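3.2 Equipment planning and budget structure

The purchase plan was drawn up in two stages. The first covered the arms, grippers and conveyor. The second covered everything that is usually left out of a quotation: cabling, power distribution, spare finger sets, tables and the partition at the side of the cell. In the earlier Pickering cell these minor items had been charged to a general workshop account, and their true cost could not be recovered afterwards. For the present cell each item was given its own line, whatever its price.

Two suppliers, Plidura and Ivesik, were asked to quote against the same task list. The list named tray handling as the main duty, with both arms sharing one work area and the conveyor to one side. Ivesik quoted a shorter delivery time -- 17 weeks against 30 -- but left the gripper fingers as an option. Plidura included them. Once fingers were added to both quotations the difference in price was small, and delivery time decided the order.

Floor space was treated as a cost. Two joined tables were chosen over a single welded bench, as they could be moved through the existing doorway and replaced one at a time. The seam between them was accepted on condition that trays would be placed clear of it during calibration runs. Figure 4 shows the cell layout with red and yellow compartment trays on the table between the two arms.

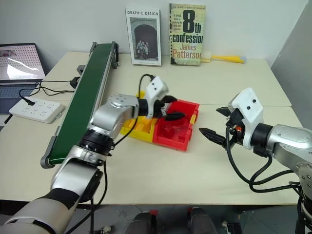 Figure 4. Two-arm cell with belt conveyor at left.

Chutima Onsri objected, in her comments on the draft plan, that the allowance for spare fingers was too low, and that a cell with two grippers should be budgeted as two cells for all wearing parts. She proposed that the allowance be raised by 50 per cent and that the money be taken from the conveyor line, where a cheaper drive would serve.

The first part of this proposal was adopted. The second was not: a change of drive would have required a new quotation and pushed the order past the end of September. The extra sum was found by delaying the purchase of a second set of trays.

Running costs were estimated for 600 hours of use per year. Labour for setting up was entered separately, following the method used at Plundska, so that it would not be hidden in the purchase price. Oranuch Khamphan prepared the maintenance schedule on which the estimate rests. Costs of software licences are dealt with in Section 3.3.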